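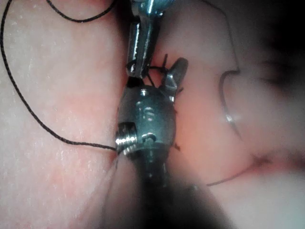
Can a machine do household or shop-floor chores yet?

Some of them, in a fixed spot, with the same parts each time. Anything soft, tangled or moved since yesterday is still mostly a job for a person.

Longer version, as I spent July reading trial logs with Wubit Tufa at Soltton. Posting in pieces.

1/ Rigid parts are in decent shape. The Fleltard cell loads brackets into a press. 1,653 cycles logged, 18 stops. Most of the stops were a bracket lying upside down in the tray.

2/ Soft goods are worse. Towels on a bench: 19 attempts, 6 folds that Maricica Tudose would put on a shelf. She is strict, but she is also the one who runs the shelf.

3/ Thread and cord are a separate problem. A towel has corners. A cord has two ends, and the rest of it can go anywhere, including under the tool.

4/ Suturing is the usual counterexample. The tools are very fine and the knots are small.
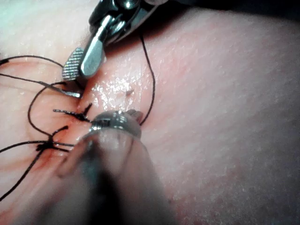 Two tied knots on a closed incision, long black strands still trailing to the left.

5/ Fine tools and fine decisions get mixed up in these arguments. A small jaw that can hold thread says little about whether software can choose where to hold it. When someone shows you a result, ask which of the two it demonstrates.

6/ For the shop floor, the nearest equivalent is cable tying. Zukholm wants harnesses bundled at the bench. Bezawit Gidey's estimate: feeding the tie is solved, getting all the wires inside the tie is not.

7/ For the home, my ranking from nearest to furthest: floors, loading a dishwasher with known plates, sorting socks, making a bed, untangling the drawer with the chargers in it.

8/ Cost is missing from most of these threads. The Fleltard cell needs a person for tray changes and resets. Count those hours before you compare it with a person at the press.

9/ Mahlet Kahsay asked whether a better gripper would fix the towel numbers. A bit. Most of our misses came from picking the wrong layer, and that happens before the fingers close.

10/ Next batch is cord on a flat bench, one color, no knots. I'll add the counts here when they're in.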